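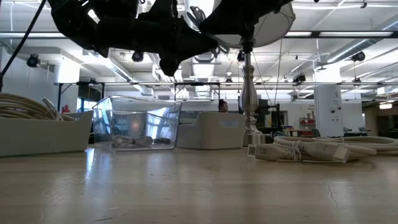 Can one vote really decide who runs a county? It did in Bokholm County last July, when the supervisor's race finished 291 to 290 in the town of Beddoe and tied everywhere else.

I moved to Bokholm six years ago for the cheap rent, and I'll admit I couldn't have named a single supervisor until the recall. Then the gravel contract happened. The county hired an outfit called Zuvley to resurface the river road, the road washed out by spring, and suddenly everyone I knew had opinions about procurement. My dentist had opinions about procurement! With his hands in my mouth!

So when Rhiannon Gape got on the ballot, I went along to hear her at the Beddoe grange hall. She's a former school bus driver with a huge laugh and no patience for microphones. She talked for 2 hours, mostly about culverts, and I didn't look at my phone once. Her opponent, the incumbent, had 300 yard signs printed and a very nice jingle. I still catch myself humming it.

I drove around with Gape for a day this spring, in a pickup that smelled strongly of her dog, Udon (a big yellow mutt who rides up front and will not be moved). I got the back seat. We stopped at a low bridge near the county line and she climbed right down the bank in her good shoes to look at the pilings. "They told me this was on the repair list," she yelled up at me. "I'd like to see that list." She's asked for it twice now.

Not everybody is charmed. The other supervisors think she's slow on the budget and too quick to call the newspaper, and they have a point about the budget - it went out late, and the library had to close on evenings for a month while the money got sorted. I asked her about that over pie. She put her fork down and said she should have signed off on the library piece first and fought over the roads after. Then she went back to the roads, and stayed on them through a second slice.

The vote on whether to drop the Zuvley contract was set for 6/9/19, and she still didn't know if she had the numbers. Two of her colleagues weren't returning calls. She left one of them another message while I was getting my bag out of the truck, and Udon barked all the way through it.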